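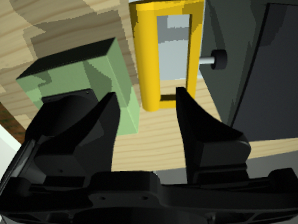
Can We Please Stop Voting Twice

By Tahsin Seneviratne
June 24, 2018

The Corkden city charter says that a mayor must be elected by a majority, and that if the first try doesn't produce one, we are to go home, think about what we've done, and come back in 43 days. Whoever wrote that had a calendar and chose to ignore it. Forty-three days after our election falls in December, a week before Christmas, when it is dark by the time most people leave work and half the city is in line at the post office.

So last winter we had our runoff. In the first round, 2209 people voted. In the second, 1357 did. Sunil Khondokar, who had come in second, beat Shiuli Kodikara, who had come in first, by 3 votes, and he has been our mayor ever since. He is doing fine. The snow got plowed. The argument over the parking meters on Sheikh Street goes on at the same volume as before. I voted for Kodikara both times and I would like that on the table early, so that nobody has to write in and guess.

I am also not here to say she was robbed. The rules said 43 days and a majority of whoever turned up, she knew the rules, and her campaign had the same six weeks to knock on the same doors. She conceded in two sentences, the better one being "Thank you all, and I'm going to bed." Khondokar won the election we held. My complaint is with the election we held.

Here is how the charter imagines a runoff. The voters, having sorted through a crowded field, now give their full attention to the two finalists. Debates are sharpened. Fence-sitters climb down. People who backed a losing candidate weigh the two who are left and award their support like judges at a county fair. On the second ballot the will of the city stands revealed.

And here is how it goes. Your candidate loses, you are annoyed, you take the sign out of the yard, and by the time the second election comes around you have forgotten it exists. Somebody in a parking lot reminds you. You say "That's still going on?" You mean to go. Your kid throws up.

Hundreds of people who cared enough to vote the first time did not vote the second time, and I don't believe for a minute that they all stopped having opinions. The opinions were there in the fall. We had these folks standing in the booth with a pen in their hand. We could have asked them right then who they would take if their favorite was out of the running. We chose to ask them in the dark, in the sleet, at Ilten Hall, where the parking lot is on a slope.

Asking them right then is what people call a ranked ballot, or an instant runoff, and I know that the moment I type those words some readers feel their eyelids go. I understand. Voting reform attracts the sort of person who brings a laminated chart to a barbecue. I have been cornered by that person. I have, at one barbecue, been that person, minus the lamination. So let me be brief about how it works. You put a 1 next to the candidate you like best, a 2 next to the one you could live with, and so on until you run out of candidates or charity. If nobody has a majority of the 1s, the last-place candidate is dropped and those ballots go to whoever is marked next. Repeat until somebody has more than half of the ballots still in play.

That is the whole thing. You have done it before, at any diner that was out of the pie you wanted.

The case against, as I've heard it at two council meetings and one very long checkout line, comes in a few flavors, and some of them deserve better than a shrug.

The first is that it's confusing. Kavinda Haque made this argument to the council in the spring, and made it well. His mother has voted in every election since she became a citizen, he said, and she does it with a care that would shame most of us, and he did not want her leaving the booth wondering whether she'd done it wrong. I take that seriously. People do make mistakes on ranked ballots. They give two candidates the same number, or skip from 1 to 3. A city that switches over and spends nothing on explaining the change deserves the mess it gets.

But let's be fair about what we are comparing it to. Under the current system you can fill out your ballot perfectly, go home pleased, and still have no say in who becomes mayor, on account of the deciding vote taking place on a different day that you heard about from a postcard. I got that postcard. It had the date on it in type the size of the ingredients on a gum wrapper. If we are going to fret about confusion, I'd like to put the postcard up for consideration.
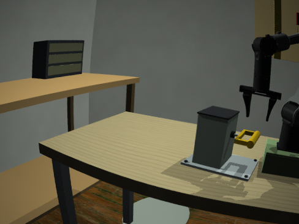
A gray box with a crank handle, on a light wooden table.

The second objection is that a real runoff gives voters a second look. There's something to this. In a field of four or five, the eventual finalists may have spent the whole fall standing at the end of a row, getting ninety seconds apiece to solve the sewers. A head-to-head race lets you hear them out. In theory I'd enjoy that very much.

In practice, our second look last December consisted of one debate, moved twice, and a pile of mail. The debate was held in the same week as the school concert, and the concert won. As for the mail, I learned from it that Khondokar wanted to pave over the city and that Kodikara wanted to bankrupt it, and I learned both of these things on very glossy paper. I don't think my judgment of either one was improved. When there are two people left in a race, the fastest way up is to stand on the other one, and both camps found this out at the same time.

A ranked race does at least give a candidate a reason to be polite to the other fellow's voters, as he may want to be their number 2. I don't want to oversell this. Politicians have been known to be rude against their own interests. Still, I would like to see what the mail looks like when you need a favor from the people you're mailing.

The third objection is about money, and it's the strangest of the bunch, because the people who raise it think it's on their side. New ballots would cost money, they say. New software would cost money. Yes. So does opening every polling place in the city a second time, and paying the poll workers a second time, and printing a second ballot with two names on it. We pay for the second election and then most of the city doesn't come. It's like catering a wedding and then catering it again six weeks later for the relatives who live nearby.

Then there is the objection that nobody says into the microphone, which is that the current system suits the people who are good at it. A small electorate is a convenient thing to have if you know who's in it. If you've got a list of the folks who will show up in the week before Christmas – and every serious campaign in town has that list, I've seen my own name on one – you can skip everybody else. You needn't trouble yourself with the night shift, or the people with three kids, or the apartments out by the Trestby line where, by the look of the precinct totals, the second round might as well have been a rumor. I don't accuse Mayor Khondokar of anything here. His opponent had a list too. The lists had a lot of the same names on them, which is probably why it came out so close.

Trestby, incidentally, got rid of its runoff years ago and replaced it with nothing. Over there the most votes wins, majority or no majority, and you can become mayor with a third of the city behind you and the rest of it making faces. Shiuli Marikar, who sits on the council there and has won that way herself, told me she thinks it's a rotten arrangement and that she'd have a hard time giving it up. I found that refreshing. It is a cheaper way to get a mayor than ours, and a quicker one. If the choice really were between Trestby's way and ours, I might hold my nose and go with Trestby's, just for the sake of my Decembers.

It doesn't have to be that choice, though. The council can put a charter amendment on the ballot this fall, and as of this writing it hasn't decided whether to bother. The discussion was tabled in the spring, taken off the table, and tabled again at the same meeting, a maneuver I had to have explained to me in the hallway. The mayor says he is open to it. He would be brave to be more than open, seeing what the present rules did for him, and I'd give him real credit for it. I might even rank him.

The amendment would need a simple majority of the people voting on it, on one day, in decent weather. If it fails, it fails, and I'll see some of you at Ilten Hall in three and a half years. Park facing uphill.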